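Section 2: Getting Your Group Into the Walk-Through

Welcome, and thank you for taking on the front-of-line job at Gerkgate! This part of the host guide covers everything from the moment your guests reach the waiting hall to the moment the first actor takes over. It reads like a lot the first time, but after an evening or two you'll be doing it half asleep (please don't).

Before you open

1. Collect your radio and your group cards from Yanti Rahman at the ticket window.

2. Set the radio to channel 2 and say hello to Sekar Wuisan, who runs sound and lights from the booth. Wait for him to say hello back.

3. Walk the whole route once with the house lights up, from the Plekeck cellar through to the gift shop. Pick up anything guests have dropped, and tell Sekar about any lamp that looks dim.

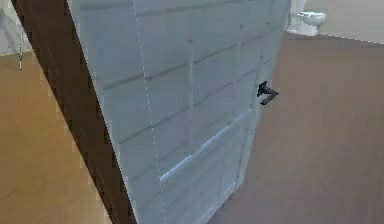
4. Check that every actor is in place and has water. The cellar gets stuffy in August, and the person in the big wool cloak will be very grateful to you.

Note: The Entili room has its own fog machine. Leave the settings alone, even if the fog seems a little thin to you, and let the booth know.

Bringing in a group

5. Count off seven guests and hand the group card to the one in front. Families who want to stay together can go over by two, but check with the booth first.

6. Read the welcome speech, nice and slow. You're free to add your own jokes, as long as the part about flashing lights and loud noises stays word for word.

7. Ask whether anyone would like the gentle version. If they would, say "lantern" over the radio, and the actors will keep their distance and skip the jump in the last room.
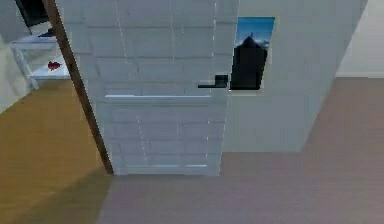

8. Wait for the booth to call "clear" before you send anyone through. While you wait, have the group stand well back and keep little hands off anything that swings, and that goes for a plain white paneled door with a black lever handle just as much as for our dungeon gates. Once you hear the call, let them in at an easy walk and wish them luck!

Caution: Never send a second group in early to shorten the line, however long it gets. On our busiest night we had 800 guests, and every one of them got in without any doubling up.

If a guest wants to leave partway

9. Take them out by the nearest side exit and stay with them until they're back in the waiting hall. Be kind about it, and offer them a seat and a ticket for the Grorkbridge boat ride instead.

10. Tell the booth how many guests are still inside, and write the new number on your group card.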